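Vuvent at home: flower vases, two arms and a lot of twine

If you read my December page on dusting dried flowers you'll know I have a lot of them, and you'll know how I feel about redoing vases. So when Dorian Brunet at Onley offered me a trial of Vuvent, their two-armed tidying and arranging service, I said yes before he'd finished the sentence!

They set the arms up at a table, you hand over your vases and bunches, and a session runs 16 minutes. I booked 2 of them. Some of what I learned is handy even if you only ever do this with your own two hands.

Tie the bunch first. Loose stems fan out the second anything squeezes them (fingers do it too), and a band of twine just under the blooms keeps the lot together. Wrap it three or four times and tuck the end in.

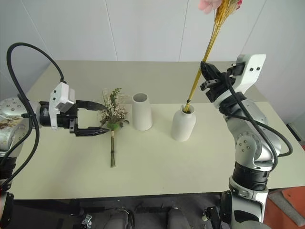 Matte vases are easier than shiny ones, or so Ľudovít Hudec told me when I rang the support line, and he suggested leaving a good hand's width between them. Mine had been shoulder to shoulder. I moved them apart and the second session went much more smoothly.

Go for a narrow neck if your bunch is skinny. Wheat and long grasses flop sideways in a wide mouth, and then you're stuffing tissue paper down there to hold them up, which I have done more often than I'd like to admit. A fat rose bouquet wants more room, plus a bit of weight in the bottom. I use clean sand, two tablespoons. 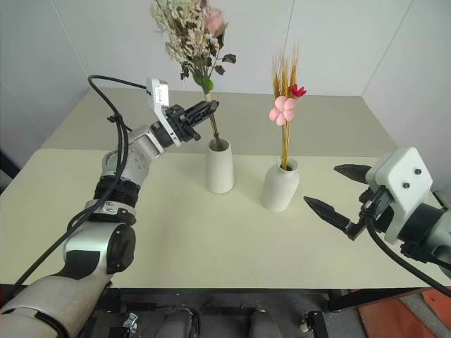 Trim the stem ends at a slant before you start, all to the same length, and shake the bunch outside so the crumbs don't end up on your table. Hairspray helps with feathery blossoms that shed. Hold the can well back, and do it the night before!

Would I pay for it? For one vase on a windowsill, no. I had 9 to get through for my sister's party, though, and I'd book again for that. I also looked at the Pomano kit, where you do the setting up yourself, but the instructions ran to more pages than I had patience for. My one grumble with Vuvent is the booking form, which made me type in my address twice and then lost it.

Next up: getting candle wax out of a linen runner.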